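Visit to the Kallik toy workshop, open day in May

We came to Kallik by the small train from Stira and walked the last part along the river. The open day started at 9 in the morning, and at the gate we got a paper wristband and a map. The building is older than I expected, with high windows and a floor that goes a little down toward the yard. In the entrance hall they sell coffee and a kind of flat cake with plum, which I can recommend.

The first hall is for the plastic. Sacks of colored granules stand along the wall, and each color has its own machine, so that the red does not mix into the yellow. It was quite loud and we had to stand close to our guide to understand her. She told us that the oldest mold still in use has the number 1411, and that it makes a wheel for a farm wagon. The wagon itself is not sold anymore, but people still write and ask for the wheel.

After this we went up to the room where the building blocks are looked at. I liked this room the most. It is quiet there and the light is very even, and the tables are white, so a mark on a colored block is easy to find. The blocks are checked for scratches, for the shape of the corners and for the color. I had always thought that a blue block is simply blue, but the guide showed us a color card with many blues, and only one of them is correct for the Prellness series.

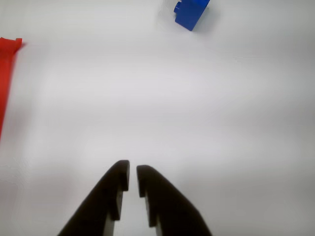

Blue block on the white table, lying at an angle with its round stud to the left.

We were allowed to try the checking ourselves with a tray of blocks. You turn the block slowly in your fingers and look at how the light moves on the side. I let through two blocks with a bad corner, and my daughter found both of them. She was very proud of this on the way home.

The last stop was the packing hall, where the boxes for Michiels are filled. The article number 2087 was printed on all the cartons that day. There is also a small shop with second-choice blocks sold by weight, and the line was long, so go there before the tour if you can. Payment is only in cash.

The tour is free but you must write your name on the list in the entrance hall. The stairs are steep and I did not see an elevator, so with a stroller it can be difficult. The train back to Stira goes every hour until the evening.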